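April, board notes, second session on the dark table
Start 9:40

Carrying on from the last entry. The Nostina board is back from rework and on the table. Rework was limited to the two tight bores and the gear spindle; everything else is as delivered. I checked the bores with the pin gauges before lunch last time and did not write the values down, so they get done again today.

Table: top wiped with a dry microfiber, then isopropanol, then dry again. The matte surface holds lint more than the old one did, and white dust from deburring shows up on it at once. Deburring now happens at the sink bench only.

Curtain: black drape, Prilov, 300 g/m2. Left hanging in folds. I tried pulling it taut last month and it sagged back within the hour. It sheds a little along the cut hem, so keep the hem clear of the floor vacuum.

Light: ceiling panels only, desk lamp off. Reading at the table center 1825 lux, taken with the meter flat where the board goes. Glare on the white board face is acceptable at this level. With the lamp on, the black outlines wash out when viewed from the front edge of the table.

Board: white face, black printed outlines, long side running front to back. No clamps today. I put it down by eye and it is a few degrees off square, which I left alone. If it has to be square for the next round, use the two stick-on corner stops from the De Bruijn box. Do not tape it down; the tape lifted the print on the previous board.

Parts: blue set, printed in Nanolitz filament, one spool for the whole set. The older parts came off two spools and the shades did not match, and those are now in the reject tub. The small white plates are from the De Bruijn order. Gear goes at the far end of the board with its peg up.

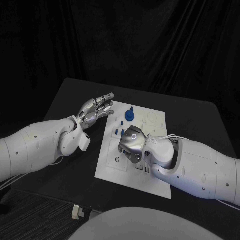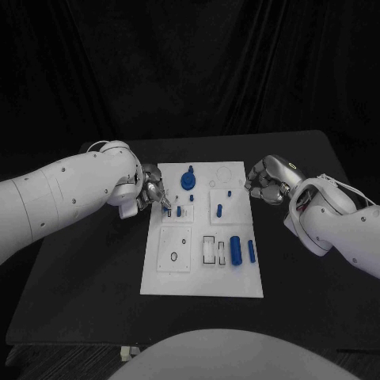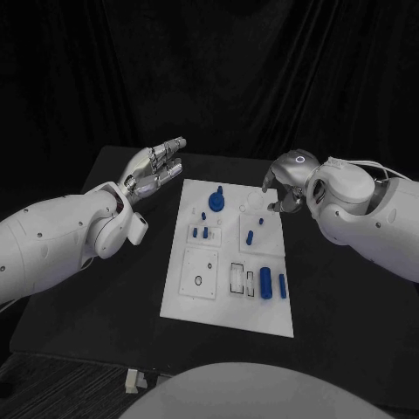
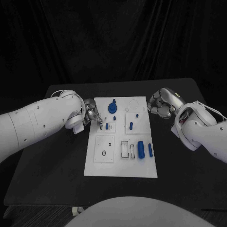

White board on the dark table, black curtain behind, ceiling panels only.

Fits, by hand, parts at room temperature:

Gear on spindle - runs free, slight wobble at the rim. Not worth another rework. The teeth have a faint seam where the print layers start; knocked it back with a fine file, two strokes.

Small upright peg - good. Drops under its own weight if it is vertical, hangs up at the chamfer if it is tilted. Chamfer could be wider on the next board.

Larger cylinders - one bore still tight. Part goes in with thumb pressure and needs a twist to come out. Gauge says the bore is fine, so the part is oversize, probably elephant foot on the bottom layer. Sanded the lower edge on 400 paper and it went in. Mark that file for a first-layer correction before printing spares.

White plates - sit flat. Edges are sharp enough to scratch the board face if they are slid, so lift them. There are already two hairlines near the front edge, visible at a low angle only.

Cycle check: in and out 37 times on the small peg, same bore, same person, no change in feel. A bit of blue dust on the chamfer afterward, blown off. Repeated on the sanded cylinder, stopped at 12 when my thumb got sore.

Storage: the parts tray with the foam cutouts is wrong for this set. Cutouts were made for the old cylinder lengths and the lid will not close. For now everything goes into the zip bag with the silica sachet, bag goes in drawer 52, board goes flat on top of the drawer unit with a sheet of paper over the face. Nothing on top of it. The last board picked up a bow of up to 2 mm from being stored on edge.

To do:
- pin gauge values into the sheet, all bores, this time with the date
- first-layer correction on the large cylinder, then print two spares
- wider chamfer on the small peg bore, send to Nostina with the next change request
- new foam for the tray, measure from the parts and ignore the drawing, which is a revision behind
- ask whether De Bruijn will supply the plates with broken edges
- fine file back to the sink bench, it has gone missing twice

Stopped 15:20. Table wiped again, board covered, meter on the charger.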